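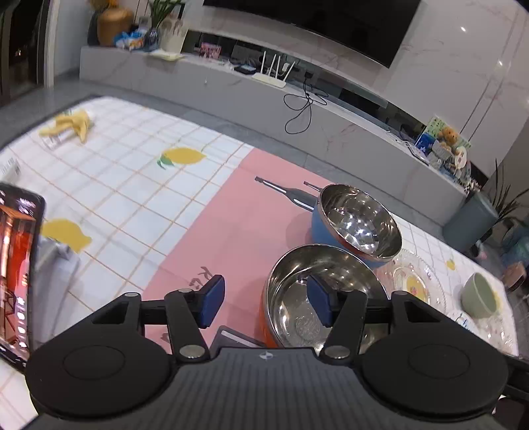 Khurram Orakzai

The apartment in Jedthorpe where Lernik received its visitors has a television, a long console with flowers on it and a table with lemons printed on the cloth. I mention the cloth first because So-ying Tsang also mentioned it first. She was still looking for a place to put my coat.

"Everybody likes the lemons," she told me. "For us they are a difficulty. Under a glass plate you see the lemon through the glass, and then where is the plate?"

Tsang leads the home recordings at Lernik, a small firm which prepares robots for kitchen work. Two times in the year the firm opens its doors to anyone who writes an e-mail. The last time was in July, and it was held in the Wiegand building, in a proper hall with chairs. This time she wanted a home. "In the hall people asked me only when they can buy it. In a living room they ask how it takes a cup. I prefer the second question."

Holding the tool

The tool is called Trestis. It is a gripper which a person carries in the hand, with two fingers and a blue pad at the end of each one. A person takes the things from the table with it, the movement is recorded, and later a robot arm with the same kind of fingers learns from the recording. Tsang explained this in less than a minute and then gave it to me.

I asked her if it would not be simpler to film people's hands.

"We have tried this. A hand has too many ideas," she said. "You take a bowl with three fingers, you turn it with the little finger, you don't even know that you did it. With the gripper you can only open and close. You become a little bit stupid, in a good way. The robot will have the same problem as you."

My first task was a steel bowl. There were two of them on the pink mat, one blue on the outside and the other orange-red, and I was asked for the orange one. I wanted to press both pads around the whole bowl, and Tsang shook her head. One pad goes inside, one stays outside, and you close on the wall of the bowl. I closed too early and the bowl turned away from me. At the third attempt I lifted it, and I admit that I was proud.

"You look at the pads," she said. "New people always look at the pads. Look at the rim, and the pads will come."

I wanted to know why the bowls are so shiny, when it would be easy to buy dull ones. Her answer was that people own shiny bowls. A steel bowl shows every lamp in the room, and the reflections move when you move. Lernik began with gray plastic dishes, and she says the results were beautiful and of no use for a home. Also the small things on the table may stay where they are. In her first year she cleaned every table before the recording, and she now regards this as her biggest mistake.

The glass plate

After the bowls came the glass. The plate has a wavy rim with tiny pink and red flowers, and next to it there was a deeper bowl decorated in a similar manner. Here Tsang talked less and watched my wrist more.

"With glass you must come low and slow, and you must be open before you arrive," she said. "If you open the fingers when you are already there, you push the plate. Then you follow the plate over the table like a dog."

I asked if many plates were broken. She did not want to give a number. She said only that the glass on this table was cheap, and that the visitors' children were more careful than their fathers.

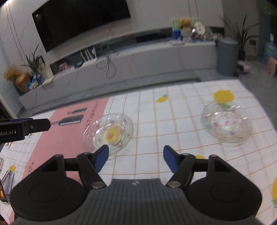

What is kept and what is thrown away

For this kind of table Lernik now has 2,529 recordings. I supposed that the best ones are those where everything goes smoothly, but Tsang does not agree completely. A slip that the person corrects is kept. A slip where the person stops and laughs is thrown away - mine, I think, belonged to this group.

"The robot will also miss the rim," she said. "So it needs to see what you do after. If I give it only perfect people, it has no idea how to come back."

She throws away recordings for other reasons too. Some people hurry before lunch. Some hold the tool so high that the plate is never properly in view. From one weekend she lost 300 of them through a wrong setting, and she told me this very calmly, while she moved the plate back to its place on the edge of the mat.

I asked finally what a robot can do today with all this. It can pick up the bowls on most attempts, she answered, and it can put one into the other if they don't stand too close together. The glass plate it finds, but it does not always dare. I said that "dare" is a strange word for a machine. She thought about it and changed it to "its grip is not stable enough."

The next open day will again be in an apartment, with another tablecloth. Tsang has already chosen it, and it has stripes.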